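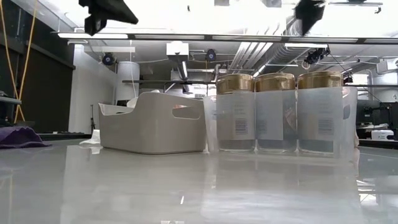 How to read a long novel in translation (and finish it)

Most people who give up on a translated classic do so before page 40, usually during a dinner at which eleven characters are introduced by three different names each. I have given up on several myself. What follows is the method I used to get through Halvard Lundgren's The Salt Road to Rarnley, all four volumes of it, and I have since used it on books with better jokes.

Step 1. Choose your translation before you choose your chair

Old novels tend to come in more than one English version. Find the same paragraph in each, ideally a bit of dialogue, and read both out loud. If the farmhand sounds like a bishop, try the other one. Lundgren was first put into English by a man who believed that peasants said "whither." The newer version, by Leif Sjögren, lets them swear.

Check that the edition is complete, too. The old one-volume Rarnley leaves out the entire winter at Lie, including the trial, so that a major character goes off to buy a horse and comes back a widower.

Step 2. Skip the introduction

It will tell you who dies. Introductions to classics are written by people who read the book thirty years ago and assume you were there. Go back to it when you're done, when it will be interesting and can't hurt you.

The translator's note is a different matter. Read that first. It's short, and it will tell you what was done about names, money and forms of address.

Step 3. Keep a list of names

Use an index card as a bookmark and write people down as they turn up, with the page number and two or three words. Mine for the first volume included "Zurkton – lawyer, teeth" and "Aunt, the deaf one (pretending?)". Put nicknames on the same line as the full name. Don't copy the list printed at the front of the book, if there is one. It's in order of social rank and you will never find the coachman.

Step 4. Set a quota you'd be embarrassed to miss

I read 15 pages a day, before breakfast, starting in January. On a good day I read more, but I didn't let myself bank the extra. Page counts work better than chapters here: Lundgren's chapter 14 is a single paragraph about fog, and the one after it takes up most of a week.

Step 5. Get past the swamp

Every long novel has one. In Rarnley it begins on page 128 of the second volume, when the Dreloretti family arrives and discusses drainage. You have three options:

Read it at normal speed and suffer.
Read the first and last sentence of every paragraph until somebody opens a door.
Read it aloud to someone who owes you money.

I recommend the second. You can always return to the drainage later – I did, and there's a proposal of marriage hidden in it, which explained a good deal about volume three.

Step 6. Use the endnotes sparingly

Keep a second bookmark at the back and look up only what stops you cold. A note saying that a certain coin was worth half of another certain coin can be left for your retirement.

Step 7. Write something down when you finish

A few lines will do, inside the back cover or in a notebook: what you liked, which scene you'd reread, who you wanted to push in the river. Do it the same evening. My entry for the last volume says "Good. Poor horse."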